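The Great Bottle Sort: a small gallery

Last updated: Mon 7 October
3 min read
36 shares · 2 comments

Every October the Clurkevell Supper Club in Tiltholm gets its wine out of the cupboard and tries to work out what it owns. The cupboard is under the stairs, it has no light, and for most of the year it is governed by the principle that whoever arrives last shoves their bottle in wherever there's a gap. By autumn the gaps have gone and something has to be done.

This year we had a system. The system was brown paper, a roll of blue tape and a table big enough to be taken seriously. You cover the table, you tape out a grid, and each bottle gets a square according to what it is and when it ought to be drunk. Reds to the back, whites to the front, and anything with a label that has come off in the damp goes in a square of its own to think about what it has done.

I should say that the grid was my idea, and that I was told several times it was excessive. One member wanted to know why we couldn't just stand them in a row. We stood them in a row last year. It was a very long row, it went round a corner, and we lost track of it somewhere near the port.

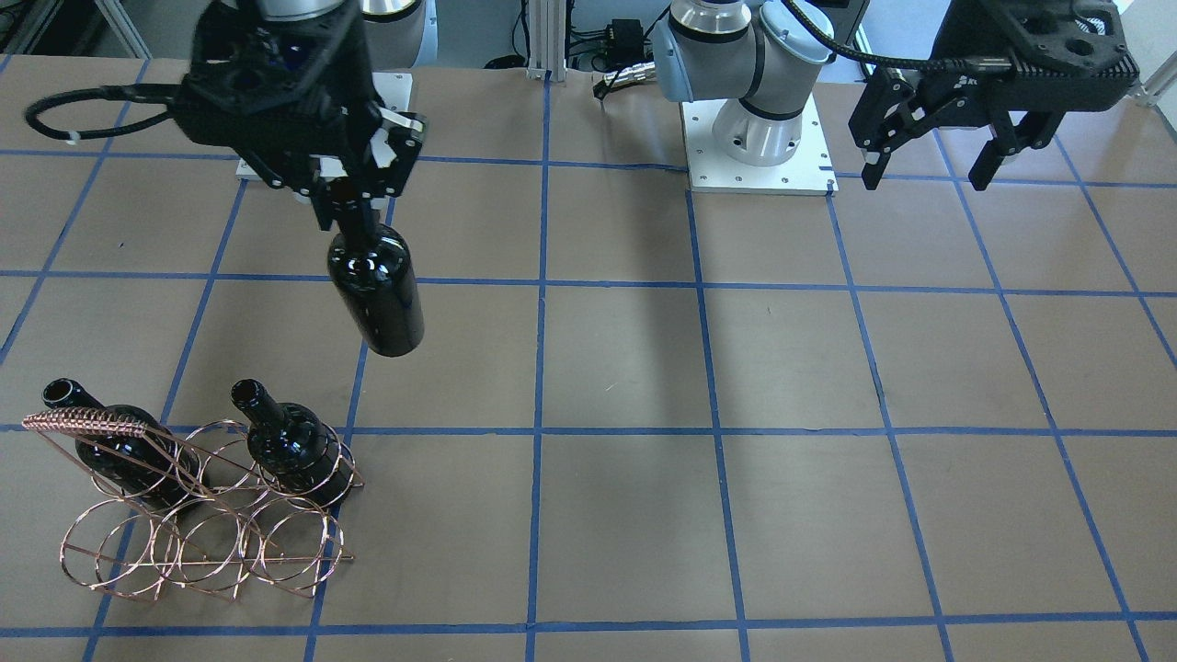 A dark bottle over the blue lines, held by the neck and still to be given a square.

The dark glass is the real difficulty with this job. Hold a green bottle up to a window and you can at least see how much is in it. Hold up one of the nearly black ones and all you get is a nice shine down the side and a view of your own concerned face. We have three from Jerisach that look exactly alike with their labels gone, and opinion is divided on whether they are the good ones from the anniversary dinner or the ones we were given by the people who came to the anniversary dinner. The difference matters a great deal. The only sure way of telling involves a corkscrew, and there was no shortage of offers.

A word on the paper, as I've already been asked where it came from. It was the end of a roll of ordinary brown kraft left over from the jumble sale, and it is much better than a tablecloth. You can write on it. You can spill on it. At the end you fold the whole thing up with the mess inside, put it in the recycling and feel like a person who has their life in order. It does pick up creases if you lean on it, so don't lean on it. Everyone leaned on it.

The tape is decorator's tape from Tehrani Hardware, and it peels off again without taking half the table with it. I started with a ruler and a pencil and gave up on both before the second line.

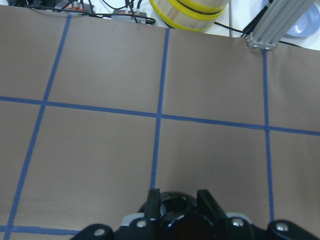 My squares, then, are square in the sense that they have four sides. I had a complaint that one of them was nearer to a lozenge, and I accept that, but a bottle is round at the bottom and I have yet to meet one that minded. What you want is enough room to get your hand in between neighbours without setting off the skittles effect. Anyone who was at the 2-for-1 sherry incident will know what I mean, and anyone who wasn't can still smell it on a warm day if they stand near the skirting board.

If you're planning to try this at home, tape the long lines first and stand well back before you do the short ones. Lines that look parallel from close up have a way of wandering off once you've got your coat on and are looking at them from the door. Write the names in the squares before the bottles go down, too. I wrote mine afterwards, reaching round the necks with a felt tip, and there is now a square marked "Rhubarb" that was meant to say "Rhône".

The budget for replacements is £100, to be spent before the Christmas supper, and suggestions can go in the book by the door. Please write legibly. Please don't write "more of the same" as we are still finding out what the same was.

2 comments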